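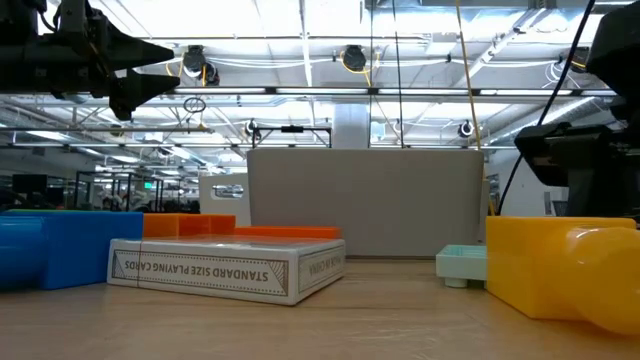 Cards getting sticky and bent after a few weeks, what do other groups do?

4 min read

Posted by Guoqing Yuan, Friday, October 13, 2023

I run a card evening at the Irthorpe reading room. We play rummy and hearts mostly, and a simple version of whist for the people who are new. The age range is wide. There are grandparents, a few teenagers, and some younger kids who come with them and play Go Fish at the end table.

My problem is the cards. We buy cheap paper decks, and after a few weeks they stick together when you deal. Some get a curve in them from being shuffled hard, and once one card is bent everybody knows where the queen of spades is. I've been throwing out the whole deck when that happens and it feels like a waste.

I'd like to know three things. Can a sticky deck be cleaned, or should I give up on it? Is it worth paying more for plastic cards when kids are handling them? And does the size matter? Two of our older players say the regular cards are hard to hold when they have thirteen in their hand, and somebody told them to ask for bridge size, but I don't know what that means in practice.

We play on bare tables, if that makes any difference. Snacks are allowed and I don't want to change that. The budget for the fall is $105 and it has to cover score pads and pencils too.

Deming Lei

I've kept the decks for a club in Pirnance for a good while, so I'll go through these in order.

Cleaning depends on what the cards are made of. Ordinary coated paper cards can be wiped with a cloth that is barely damp and then dried right away with another one. Do one card at a time. Don't soak them and don't use spray cleaner, which gets in at the edges and makes them swell. Most of the stickiness is hand grease and sugar, and a dry microfiber cloth takes off more than you'd think. If the edges have gone gray and soft, the deck is done and you should let it go.

For the curve, square up the deck, put it back in its box, and leave it under something heavy and flat overnight. A couple of big dictionaries is enough. If one card has an actual crease, pressing won't fix that. Keep a spare deck with the same back, never used for play, and take replacements from it. That only works if you bought both at the same time, as the color of the backs can change from one printing to the next.

Plastic cards cost several times more but you can wash them in the sink. I would buy 2 plastic decks for the busiest table and keep paper for the rest. The kids can have the old paper ones. Go Fish doesn't suffer much from a bent card.

On size, the common wide card is called poker size and is 2 1/2 inches across. Bridge size is the same height and 2 1/4 inches across. It doesn't sound like a lot, but with thirteen cards in a fan you feel it. Check before you buy, and don't go by the word "standard" on a box, which sellers use loosely.

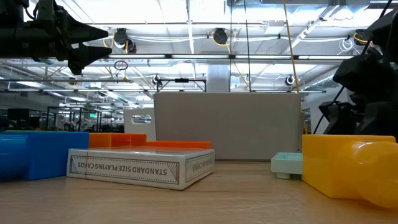 A boxed deck marked "Standard Size Playing Cards," with colored blocks around it.

For your older players I'd also look at card holders. A piece of wood with a groove cut in it works fine. Large-index cards help too if eyesight is part of the trouble.

Last thing, put a cloth on the tables. Cards slide under a fingernail much easier on cloth, and people stop bending up the corners to pick them off the surface. An old bedsheet will do, though felt is nicer. That alone made our decks last longer.

Poul Bech

just buy cheap ones and replace them. Life is short. We get ours in a box of 100 decks split with the Tuhiwai seniors and the pool hall, and when one goes bad it goes to the school for craft projects.

Yuzhen Cao

I agree with the cloth. I don't agree about the damp wipe on paper cards. I tried it on a deck and half of them came out wavy. Maybe I used too much water, but I'd try it first on a deck you don't care about.

What worked for us was changing the snacks, not banning them. We dropped anything with orange powder on it and put out pretzels and grapes, with a stack of napkins on each table. We also deal from a fresh deck at the break and let the first one rest in its box.

If you try plastic, warn people that they feel slippery at first. One of our dealers hated them for a month and now won't use anything else.

3 comments

Yichen Cheng: Does the powder that magicians use help? I have a can of Vomeo from a hobby store and never opened it.

Deming Lei: It helps them slide but it won't clean them. Wipe first, then use a very small amount, or you'll have it all over your sleeves.

Guoqing Yuan: Thanks everyone. I measured our cards and they are the wide ones. I'm ordering two bridge size decks in plastic and my sister has an old green curtain we can cut up for the tables. Will try the dictionaries this weekend.

1544 views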